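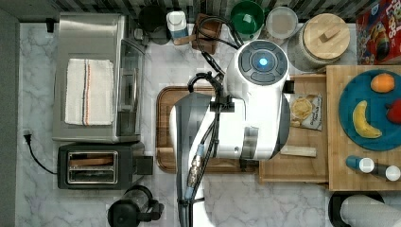

Oiling schedule for a board with a juice groove, and water getting trapped in the groove

posted in Kitchen > Surfaces and Boards
24th July

Sille Ingvarsson

I have a face-grain board, maple as far as I know, bought secondhand in Urnville. It measures 12 by 18 inches and is a little over an inch thick. One side has a groove routed near the perimeter. The other side is flat.

Two problems.

First, the groove stays darker than the rest of the face after washing, and the grain in it feels fuzzy. The flat areas are smooth. I wash by hand with dish soap, rinse, wipe with a towel and lay the board flat on the counter to dry, groove side up. The fuzz is worst at the two ends of the board where the groove crosses the grain.

Second, the board has cupped. With the groove side up, a straightedge across the width shows a gap in the middle of about the thickness of two index cards. It rocks if I turn it over. It did not do this when I bought it.

I have been using food-grade mineral oil, one coat a month, wiped off after ten minutes. I have a random orbit sander, but the pad will obviously not go into the groove. The groove is round-bottomed, about 3/8 inch wide and a bit less than 3/16 deep.

What I want to know:

Is the fuzz in the groove damage, or normal for routed end grain?
Can the cup be taken out without planing?
Is once a month enough oil, and should the groove get a different treatment?

I would like to avoid varnish. I have also been told to use olive oil by a relative and would like to be able to give a reason for saying no.

Edit: the countertop is stone, in case that matters for drying.

Niloufar Sadeghi

Taking these in order.

The fuzz. When a router bit cuts across the grain, it leaves short fibers that are crushed more than cut, especially if the bit was dull. They lie flat when dry. When they get wet they swell and stand up. It is called raised grain, and it is not rot. The fix is to raise it on purpose and sand it off. Wet the groove with a sponge, let it dry overnight, then sand it. Repeat until it stays smooth after wetting. Two rounds is typical, three if the bit was bad.

For the sanding, wrap paper around something round that is slightly smaller than the groove. For a 3/8 groove, a 5/16 dowel works. Start at 120 if it is really rough, otherwise 180, and finish at 220. Do not go finer than 220 inside the groove. It takes a long time and you will not feel the difference. Sand in the direction of the groove even where that is across the grain. At the corners use a short piece of dowel, an inch or so, or your fingertip.

Why the ends are worse: along the long sides the groove runs with the grain, so most of what is exposed there is side grain. Along the short sides the walls of the groove are cut end grain. End grain takes up water much faster. It also takes up oil much faster, so the same coat that is enough for the face is too little there.

The cup. Your drying method is the likely cause. Lying flat on stone, the bottom face gets almost no air. The top dries first and shrinks, and the edges lift. A gap in the middle under a straightedge laid on the top face is consistent with that.

To correct it, put moisture back on the side that shrank. The top is the concave side, so lay a damp (not dripping) towel on the groove side and leave the other side exposed. Check every 4 hours with the straightedge. When it is flat, or slightly past flat, remove the towel and stand the board on its long edge with air on both sides. Give it a week before deciding whether it worked. If it returns to the same shape, the set is permanent and the board needs planing, or flattening with a belt sander if you have the patience.

Do not clamp it flat while wet and do not put it in the oven. Both can crack it.

Oil. Once a month is fine for a board in good condition. Yours is probably underfed, so:

Strip first. Wash, dry for two full days on edge.
Sand faces at 120, 180, 220. Do the groove as above.
Warm the oil by standing the bottle in hot tap water.
Flood both faces and all edges. Let it sit several hours, and wipe off what remains.
Repeat daily until a coat is still sitting on the surface after several hours.
For the groove on the two short sides, refill whenever it looks dull during the soak.

Always oil both faces equally, including the one you don't use. One sealed face and one bare face will exchange moisture at different rates and you will be back to cupping.

After that, a paste of mineral oil and beeswax, four parts to one by weight, slows the water down. Work it into the groove with a cotton swab and buff out the excess. Wax left in the bottom of a groove turns gray and collects crumbs.

Olive oil: it does not cure. It stays liquid in the wood, oxidizes, and eventually smells rancid. Mineral oil does not cure either, but it does not go rancid. If you want something that cures, use pure tung oil, and allow a few weeks before putting food on it. Tung oil comes from a nut, so check who eats at your house.

ladefoged_40

Mine did the same thing. I just use the flat side now. Put rubber feet on the bottom and it stops rocking.

Sille Ingvarsson

Thank you. Rubber feet would mean giving up one side, which I would like to keep.

Following up on the towel method. I left it on for two rounds of 4 hours. After the second the straightedge showed no gap. It has been standing on edge for nine days and there is a very slight cup left, less than one index card. It no longer rocks with the groove side down.

The groove took three wettings. The dowel worked on the straights. In the corners I used a pencil eraser with the paper folded over it, which held its shape better than my finger did.

The first coat of oil went in completely in under an hour on the short sides. The fourth coat stayed. I have not done the wax yet.

One further question. There is a hairline check in one end, about half an inch long, that I could not see before sanding. Fill it or leave it?

Niloufar Sadeghi

Leave it for now. Mark the end of it with a pencil and look again in a month. If it has not moved, oil is enough. If it has grown, run thin CA glue into it, let it cure for a full day, sand flush and re-oil that end. The glue will not take on an oily surface, so wipe the area with denatured alcohol first and let it flash off. Keep the alcohol away from the stove.

Less than one index card over 12 inches is flat enough to use.

trorna506

You can also get a wire rack for drying, the kind for sheet pans. Stand the board in it on its long side. It was cheaper than a board stand and it fits under my cabinet.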